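Protokoll der Besprechung zum Angebot der Firma Serkley: Greifassistenz »Skirnow« für den Medikamentenwagen

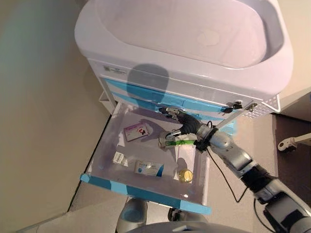 Roboterhand an der geöffneten, durchsichtigen Schublade des weißen Wagens, darin mehrere kleine Packungen.

Ort und Zeit: Besprechungszimmer der Stationsapotheke, April, Beginn 14 Uhr
Leitung: Shalini Vashisht
Protokoll: Harish Upadhyay

TOP 1 Begrüßung
Frau Vashisht begrüßt alle sehr herzlich und dankt besonders der Nachtschicht, die trotz kurzer Ruhezeit so zahlreich gekommen ist. Das letzte Protokoll wird ohne Änderungen angenommen.

TOP 2 Angebot Serkley
Herr Upadhyay stellt das Mietmodell vor: Arm, Hand und Software für 8 Monate, dazu eine Einweisung für 2 Personen je Schicht. In der Artikelliste sind derzeit 173 Packungen hinterlegt, von unserem Sortiment wären damit nach seiner Durchsicht fast 79 Prozent abgedeckt. Das wird allgemein als erfreulich empfunden, auch wenn gerade die Tropfenfläschchen noch fehlen und man sich die sehr gewünscht hätte.

Es folgt eine längere, durchweg freundliche Aussprache. Die Pflege bittet darum, dass die Schubladen weiterhin jederzeit von Hand zu bedienen sind. Offen bleibt, wer bei Störungen am Wochenende erreichbar ist.

TOP 3 Vergleichsangebot
Von Eratex liegt bislang nur ein Prospekt vor. Frau Vashisht fragt nach einem Preis und erkundigt sich bei der Gelegenheit auch bei Uniyal nach passenden Schubladeneinsätzen.

Beschluss: Die Entscheidung wird auf die nächste Sitzung vertagt. Herr Upadhyay klärt bis dahin den Störungsdienst.

Ende: 15.20 Uhr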